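Forum > Software > Perception and planning

Thread: Red cube pose jumps when the depth drops out, blue one is fine

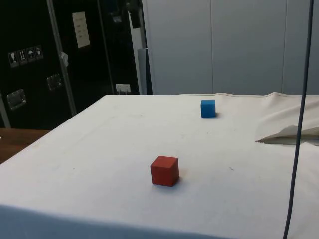 Teguh Teoh
Robot software, Gittins bench group
Posts: 40
Posted March 14, 2025

I'm after opinions on a pose estimation problem before I start rewriting things that may not need it.

The task is plain stacking. Red cube and blue cube on a white cloth, fixed camera, pick the red one and put it on the blue one. Detection is a colour threshold in HSV, then a cube model fitted to the depth points inside the mask. The planner takes the two poses and does the rest. We run it all under Prerar, with our own node for the fitting.

Position is good for both cubes. Yaw is good for the blue one. Yaw for the red one is steady for long stretches, then flips to a different value for a few frames and comes back. If the planner happens to ask during those frames, the gripper comes down at the wrong angle and lands on the corners.

I logged 200 frames with nothing moving. The red yaw was wrong in 4 of them, always as a jump and never as a drift. The blue yaw was not wrong in any. I had expected the opposite, as the blue cube is farther from the camera and has fewer pixels on it.

Things I have tried:

Tightening the red threshold. Made no difference to the yaw and lost part of the side faces, which are a deeper red than the top.

Averaging the pose over several frames. Helps, but one bad frame still drags the answer.

Turning the smoothing filter on the depth up. Made both cubes worse.

What would you look at next?

ostler_m
Posted in reply

Which faces does the fit use? If you throw all the points in the mask at a cube model you will get yaw from whichever face has the most depth returns. On a small cube with rounded edges that isn't much to go on.

I would segment the top face only, fit a plane, project the mask outline on to it and take the minimum area rectangle. Yaw from that is usually steadier than yaw from a 3D fit.

Teguh Teoh
Posted in reply

All three visible faces at the moment. The top and two sides show for both cubes from where the camera sits. I can try top only.

pelham_k
Posted in reply

Before anybody rewrites the fit, have you checked that your jump isn't a symmetry flip? A cube looks the same every 90 degrees. If your yaw goes from 44 to minus 44, that is nearly the same pose and the estimator has done nothing wrong. The fault would be in the code that picks which of the equivalent yaws to hand over.

Post the raw numbers for one of the bad frames and the frame before it.

Teguh Teoh
Posted in reply

Good question, and I should have put it in the first post. I wrap everything into the range from minus 45 to plus 45 before logging. Frame before: 17.2. Bad frame: 31.9. Frame after: 17.0. So it isn't a wrap.

pelham_k
Posted in reply

Agreed, that's a real error. Carry on.

drumlin
Posted in reply

I'd look at the cloth. You have a red cube with a shadow at its base, on fabric with creases and small marks in it, and a flap of it folded up on the right. If your table plane is fitted by RANSAC over the whole cloth, the flap and the ridge at the back are both in there. On most frames they get rejected as outliers. Now and then the sampler picks a few points off the flap, the plane tilts, and everything you measure relative to it tilts as well.

Iron the cloth, tape it down, run the 200 frames again.

ostler_m
Posted in reply

I don't agree. A tilted table plane would upset both cubes, and the blue one is nearer to the flap than the red one is. He says blue is clean.

drumlin
Posted in reply

It depends where he cuts the points. If the plane is used to remove the bottom few millimetres of each cube, a small tilt could leave some cloth in one cluster and none in the other. A strip of cloth stuck to the base of the red cube on one side would pull the yaw exactly like this.

Teguh Teoh
Posted in reply

The plane is fitted over the whole cloth, yes, and it is refitted every frame. I do use it to cut off the bottom of each cluster. I'd rather not make the cloth perfect, though. The point of the work is that it should cope with a table somebody has leaned on.

pelham_k
Posted in reply

Then don't refit every frame. The camera is fixed and so is the table. Fit the plane once at start-up over a region you trust, such as the open part on the left, store it, and check it now and again. You don't need a new answer to a question that hasn't changed.

drumlin
Posted in reply

That hides the problem. If somebody knocks the camera mount you'll be cutting with a stale plane and it will fail without telling you.

pelham_k
Posted in reply

Hence "check it now and again". Compare the stored plane with a fresh fit, raise a fault if they differ by more than a degree or so. I've run it like that on two benches at Drandby and the fault has come up when it should.

wren_box
Posted in reply

Separate point about the cable. There is a dark one hanging down the right side, in front of the cloth. It isn't over either cube, but it is the nearest thing to the camera on that side. Does your planner know about it? If your collision scene is built from the same depth data, a thin cable will come and go between frames. We had a planner that took a different route depending on whether it could see a cable that time.

I would put a fixed keep-out box round it and stop relying on the depth for it.

Teguh Teoh
Posted in reply

The planner doesn't know about it. The collision scene is the table, the back wall and the two cubes, all typed in by hand. I'll add a box for the cable.

ostler_m
Posted in reply

Or move the cable.

wren_box
Posted in reply

Or that. But put the box in as well.

Teguh Teoh
Posted in reply

Update after trying the suggestions one at a time.

Stored plane, fitted on the left part of the cloth only, no other change: 200 frames, red yaw wrong in 1.

Top face only with the minimum area rectangle, plane refitted every frame as before: 200 frames, red yaw wrong in none. The noise on the good frames went up a little for the blue cube, I assume because its top face covers so few pixels.

Both together: none wrong, and the blue noise stayed where it was.

So drumlin was at least partly right about the plane and ostler_m's change also fixes it on its own. I looked at one of the original bad frames again and there is a sliver of cloth in the red cluster, on the right of the base where the shadow falls. I haven't worked out why the colour mask let it through.

drumlin
Posted in reply

Red light bouncing off the cube on to the white cloth, I'd guess. In shadow the cloth has less of its own brightness to wash it out, so the hue gets into your range. Raise the minimum saturation and see if it goes.

ostler_m
Posted in reply

200 frames isn't many for an error that shows up that rarely. Leave it running over lunch and see what you get before you call it fixed. I'd also move the cubes between runs. All of this is one layout.

Teguh Teoh
Posted in reply

Fair. I'll do a longer run with the cubes in several places, including one with the red cube close to the flap. The rectangle code is going into our Ulberg branch for now, with the saturation limit as a parameter. I'll post the counts in this thread when I have them.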